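## When the gripper drops a packet

Our arm at Dorkside let go of small foil packets twice in one morning. Both times it had carried heavier things without trouble. The fault was grip width. It had been set for fruit and left there, so the fingers stopped closing too early on anything thin.

Lawal Yusuf now goes through this before a run:

- Press stop and keep hands clear until the arm is still.
- Wipe the fingertip pads with a damp cloth. Let them dry for 15 minutes.
- Set the grip width for the thinnest item.
- Try one packet low over the cabinet top first.
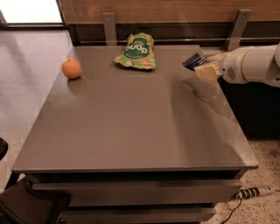
*Packet in the gripper over the cabinet, with an orange and a snack bag on top.*

If a packet falls, don't reach under the arm for it. Vilja Pesonen got a pinched knuckle that way in March. Stop the arm, pick up the packet and check it for splits.

Keep cables on the floor away from where you stand to reach the stop button. Replace pads that feel slick after cleaning. We keep spares in the Balside box.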